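Home | Groups | Minutes | Papers | Contact

November – posted by the minute-taker, Staltine methods group
Filed under: Meeting notes, Robot learning

MINUTES OF THE METHODS GROUP

Start 2.00 pm. Minutes of the last meeting accepted with one correction: under item 3, "the policy generalises" should read "the policy is claimed to generalise".

1. Matters arising

The shared drive is still full. The old depth recordings can go once the Idora people have confirmed they hold a copy. They have been asked twice.

The request for a second arm is parked until the budget round.

2. Caten: the correction method

Most of the meeting went on this. The Caten team presented their result for picking mixed objects out of a tray. For those who missed the earlier talk, the method trains a grasping policy on demonstrations in the usual way, then has an operator step in during trial runs and take over when a grasp looks like going wrong. Those short takeovers are weighted more heavily in the next round of training. The claim is that a small number of corrections is worth a much larger number of fresh demonstrations.

The numbers as given: the starting policy was trained on 2000 demonstrations. The team then added 200 corrections and retrained. On a test of 30 picks per object set, they report a clear gain over the starting policy, and a gain over a policy given the same operator hours in ordinary demonstrations. The second comparison is the one that matters, and the group spent some time on how it had been made.

It came out that "the same operator hours" meant hours logged on the arm. Time spent watching the policy run and waiting for it to fail was left out. The presenters said that watching is light work and one operator could in principle mind several arms. The group's view was that nobody here has several arms, and that the sums should be done again with watching time put in. The presenters accepted this but expect the result to hold. The chair asked for that expectation to be minuted as an expectation.

A question was asked about who ran the tests. The same two operators who gave the corrections also reset the tray between picks. Nothing improper was suggested. People who have spent days watching a gripper miss a thing do learn where the thing needs to lie for it not to miss, and they may put it there without meaning to. The presenters said positions were random. Asked how they were made random, they said the objects were tipped in by hand.
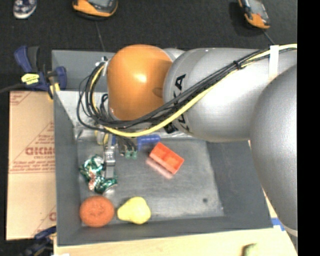
Item 2: the Caten tray, with wrapper, ball, pear and block on the floor of it.

There was some discussion of the object sets. The crumpled wrapper was agreed to be the hard one, as it has no fixed shape and a shiny surface. The ball and the pear raise a different problem when they lie against the tray wall, and the presenters were asked whether picks from the wall had been scored apart from picks in the open. They had not. One member thought most of the gain could be hiding there: if corrections mainly taught the arm to come in at a better angle near a wall, that would be useful to know, but it is a much smaller claim than the one in the draft title.

The block was thought too easy to tell us anything and could be dropped from the headline figure. The presenters would like to keep it as a check that nothing has got worse. Left with them.

On repeatability, the retraining had been done once. The presenters pointed to the cost, at 72 hours a run on the present machine. The group was sympathetic about the cost and unmoved on the point. A single training run can land well or badly by luck, and with 30 picks per set the spread is wide enough to swallow a fair part of the gain. Three runs was proposed as the least anyone should accept – two members wanted five.

It was also asked whether the heavier weighting does any work at all, or whether simply adding the corrections at normal weight would do as well. This has not been tried. The chair remarked that it is the first thing a reviewer will ask. The presenters said it was on their list.

Agreed: the result is interesting and not yet shown. The draft should not go out under the Staltine name in its present form.

3. The Bălan baseline

Short item. The Bălan grasp planner was meant to be the outside comparison for the Caten work. It was run with its default settings, which were chosen for a different gripper. The group did not think this a fair test, and a poor score for it should not be quoted. Either somebody spends a proper day setting it up or it comes out of the table. No one offered the day. It comes out of the table for now, and the text should say so plainly.

4. Record keeping

Two of the test logs give a success with no note of what counted as one. Lifted clear of the tray, or lifted and held? The definitions sheet says held for a count of three. Please use the sheet.

5. Actions

Caten team: redo the hours comparison with watching time included.
Caten team: two further training runs, then report back before starting any more.
Caten team: one run with corrections at normal weight.
Caten team: a printed list of start positions, and somebody from outside the team to reset the tray.
Caten team: split the existing scores into wall and open picks, if the recordings allow it.
Chair: write to Idora a third time.
All: comments on the draft title.

6. Any other business

The meeting room is double booked next time. We will start at 3.00 pm instead.

Closed 3.40 pm.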